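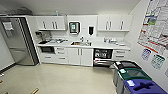 3.2 Shared kitchens and food left behind

Survey went out in March to all tenants of the Huvuvwood and Drokach buildings. 3041 forms sent, 86 usable after cleaning. Low, but in line with the pilot. Questions covered lunch habits, leftovers, dish washing and how often food was thrown out at work rather than at home. Free text answers were coded by both authors (Vallejo and Bakker) and disagreements settled by talking them over.

Main result: people with a fixed lunch hour threw out less. People who ate between meetings threw out more, mostly bread and cooked grains, and they also left more dishes unwashed until the end of the day. Same pattern in both buildings. Floor size did not matter much — seating did. Where the nearest table was in another room, respondents reported carrying food back to the desk and forgeting it there. 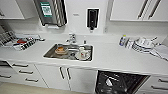 Figure 4. Office kitchen sink with a bowl, a mug and a food item.

Bread was the hardest item to place. Many respondents did not see a half-eaten roll as waste at all, so self reports are probably too low here. Guo bin weights, where we had them, point the same way. For nine respondents the diary and the survey answers did not match; these were kept in but flagged (see Table 2).

Stokoto site dropped from this part. Its canteen serves up to 20 hot dishes a day and few tenants bring there own lunch, so the leftover questions made little sense. Canteen data are treated separately in 3.4.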